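Spawning, seeding and other ways to lose a weekend

So I've finally got the Festotley branch merged, and I promised a few of you in the comments that I'd write it up once it stopped falling over. It has mostly stopped falling over! Grab a cuppa, this one rambles a bit.

For anyone new, Festotley is my little pick-and-place evaluation harness. You hand it a policy and a task (usually some flavour of "put the cube on the plate"), it builds a simulated room, runs the policy and spits out a score plus a great whopping log. It started life as a folder of scripts on my old laptop and has grown a scheduler, a config format I already regret and a replay viewer I'm rather fond of.

The big change is in how episodes get set up. I used to choose object positions with one random generator shared by everything, which meant that adding a new texture to the wall list shuffled the cube positions as well. Maddening. You'd change the colour of something that didn't matter and your scores would wander off. Now each thing has its own stream, seeded from the episode number and the name of the thing, so I can swap the dishes over and the cube stays put.

I reran the whole set overnight, 2,122 episodes, and then did it again to compare. Every starting pose matched. I may have done a small dance in the kitchen.

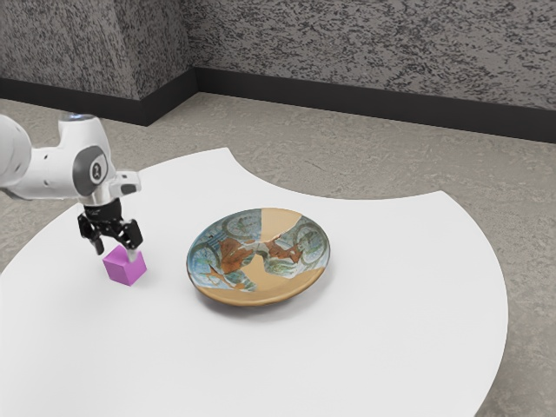 Can you compare two policies fairly if they run on different episodes?

You can get a rough idea with enough episodes, but it's much cleaner to give both policies the same starting poses and compare them one episode at a time. That way a hard layout is hard for everybody, and you need far fewer runs to spot a real difference.

Right, on to the grasp check, where most of my August went. The old version asked the physics engine whether both fingers were touching the cube and called it a grasp if they were. Lovely and simple, and wrong often enough to be embarrassing, as a finger can brush the side of a cube on its way past and the checker will happily count it. The new one wants contact on both fingers for 8 steps in a row, and it wants the cube to move along with the gripper over those steps. I tried longer windows and they started throwing out perfectly good quick grabs.

Then there's perception. The module I'm using is called Yan, and it does colour segmentation followed by a pose fit from the edges. It's quick, and for magenta things on white tabletops you'd think it would be a doddle. But a close view only gives you part of a cube, and Yan used to assume the purple blob's middle was the cube's middle, so the height estimate went haywire as soon as the lower part was out of view. I've added a test for whether the blob touches the image border. If it does, the fit leans on whichever corners it can see and the known cube size, and leaves the blob centre out of it. 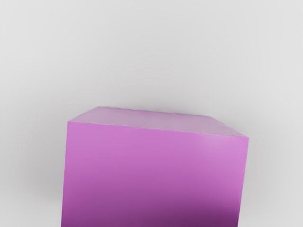
Posted 23rd October by the author of Grindlow, filed under simulation, tooling

Shading was the other headache. One face can go from pinky purple to deep plum between top and bottom, and my saturation threshold was cutting the dark part off as if it were a different object. I've switched to thresholding mostly on hue, with a generous range for brightness, and the masks look heaps better. Shadows still fool it now and then on the softer edges.

Still on the list: the planner's timeout is hard-coded at 500 milliseconds and it really ought to live in the config, and the replay viewer forgets your zoom level every time you switch cameras. I've also started porting the scheduler to Cidovbridge, so that I can queue jobs from the couch like a civilised person. So far it queues them beautifully and then doesn't run them. More on that when I've worked out which end is at fault.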